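写于2020年5月10日,星期日晚上

中文不是我的母语,我学了很久,写长文章还是慢。如果有句子不通顺,请大家原谅,也可以在下面告诉我。

我在Selemdale的一家衣物整理厂上班。厂里收酒店和运动俱乐部送来的衣服,洗好以后分类、折叠、装袋,再送回去。我做的是分类和折叠,已经做了5年。今年公司和Gellgate签了合同,把两条线里的一条改成机械臂,另一条还是人工。改完以后,很多事情和我原来想的不同,所以我想把它们记下来。

先说原来的工作。一个班有4个人站在台子旁边,一个人从筐里拿衣服,两个人折,一个人装袋。拿衣服的位置最累,腰要弯下去,再直起来,一个班要重复很多次。我们每个小时换一次位置,这是唐桂兰(Guilan Tang)定的规矩。她是我们的班长,在厂里的时间比谁都长。她说,不换位置的话,年轻人也会把腰弄坏。

现在机械臂做的就是拿衣服这一步。夹爪把衣服一件一件提起来,放到台上,然后人来折。按照计划,一个班要处理500件。第一个星期没有达到,第二个星期也没有。原因比较简单:衣服是软的,每次的样子都不一样。毛巾比较听话,裤子就麻烦,裤腿会缠在一起,绳子会挂住别的东西。机器停下来的时候,屏幕上出现一个编号,我们要查表才知道是什么意思。编号27是我们最熟悉的,意思是“夹持不确定”。同事之间现在也用这个词开玩笑,谁中午不知道吃什么,就说自己二十七了。

我最担心的是人的安排。改造以前开过一次会,经理说不会裁人。到现在为止,确实没有人离开,但是工作的内容变了。原来拿衣服的那个位置,变成了“看线”。看线的人不弯腰,要一直注意机器,停了就去处理,处理完要写记录。蔡俊豪(Junhao Cai)很喜欢这个位置,他以前修过摩托车,对机器不害怕。我自己看线的时候,下班以后腰不疼了,可是眼睛和头很累。以前手在动,脑子可以想别的事情,比如晚上做什么菜。现在不可以。

还有一件事是说话。以前四个人围着台子,一边折一边聊天,谁家的孩子考试了,哪里的菜便宜,都知道。现在看线的人站得远一点,大家说话少了。桂兰向经理提了意见,请他把看线的位置往台子这边移。经理答应去问Gellgate的工程师,还没有回答。

工资方面,看线每个班有一点补贴,大家都想做。我们还是按照每小时轮换,补贴按时间分。有人觉得会修机器的人应该多做,也有人觉得这样不公平。我的意见是轮换应该保留,不然两年以后只有一两个人懂机器,其他人就没有选择了。

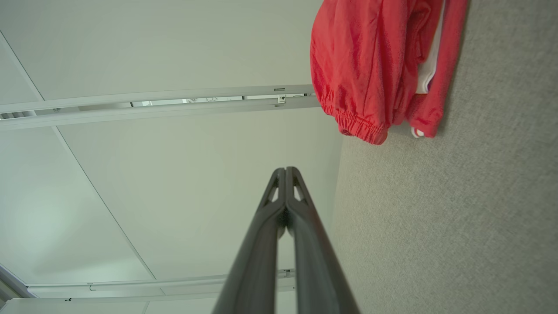
机械臂来了以后,折衣服的人会不会也被代替?

我想短时间内不会,因为折叠比提起来难得多,而且每个客户的折法不一样,有的客户连领子朝哪边都有要求。几年以后的事情,我没有能力判断。我能做的是趁现在学会看懂错误记录,公司每个星期二有培训,我报了名。

培训用的手册是从英文翻译过来的,有的地方我读三遍也不明白,俊豪说他也不明白,那我就放心一些。我把不懂的词写在本子上,准备下次问老师。如果有读者也在类似的工厂工作,很想知道你们的轮换和补贴是怎么安排的,请给我留言。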